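Hodthorpe Park Ball Field, Preseason Walkthrough
Checked by Comfort Ankrah and Maksym Stelmakh, March

What a good morning! We started at 8 with the dew still on the outfield and had the whole place to ourselves until the dog walkers came. Comments are under each item. OK means play on it, FIX means before the first practice, WATCH means look again in a month.

1. Backstop fencing. FIX
Solid overall, and the new top rail looks terrific. Two ties have popped on the third base side at knee height and the wire ends stick out. Maksym bent them back by hand but they need proper ties.

2. Bases and anchors. OK
All the anchors took the bases with a good firm click. Second was full of mud and we dug it out with a spoon (bring a screwdriver next year!). Plugs are in the coffee can in the shed.

3. Home plate. FIX
The front edge is standing up enough to catch a spike. Pack clay under and around it, tamp, and check it with a straight board.

4. Pitcher's mound. WATCH
The landing hole is filled and it's the best this mound has looked since we took over from the Aryee team. Let it settle through a couple of rains.

5. Infield dirt. OK
Raked 30 feet out from each base line and picked up half a bucket of stones. Lip at the grass edge is nearly gone, hooray.

6. Outfield. FIX
One sprinkler head in left center sits proud of the turf. Cone on it for now. Gopher hole by the 100 foot marker in the right field corner is filled and stamped down.

7. Dugouts. FIX
First base bench is fine. Third base bench has a split board, second from the back, and there are splinters. Comfort has lumber left over from her porch that should fit.

8. Bleachers. OK
Tightened 14 bolts. Everything else was snug. Rubber caps are all on the rail ends.

9. Helmets and catcher's gear. WATCH
We love the new Zekon helmets, and the little kids will too. Set aside 4 of the old ones with cracked padding. Please don't put them back in the bag! Catcher's mask strap is getting thin.

10. First aid box. FIX
Plenty of tape and gauze. Cold packs are past their date. Scissors missing again.

11. Snack stand. OK
Outlet by the sink trips and resets the way it should. Extinguisher needle is in the green. Counters wiped, and the dishes for the opening day supper are
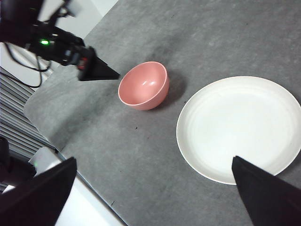
washed and set out on the gray table, so leave room for the Rirkari team's coolers down below. Propane stays outside, valve closed, until somebody is cooking.

12. Gate and parking. OK
Gate swings all the way and the chain is off the ground. Keep the lane by the shed clear for an ambulance.

Bring gloves if you can help with the clay and the bench. We'll be out there at 9 with doughnuts, and there's batting practice for anybody who stays after!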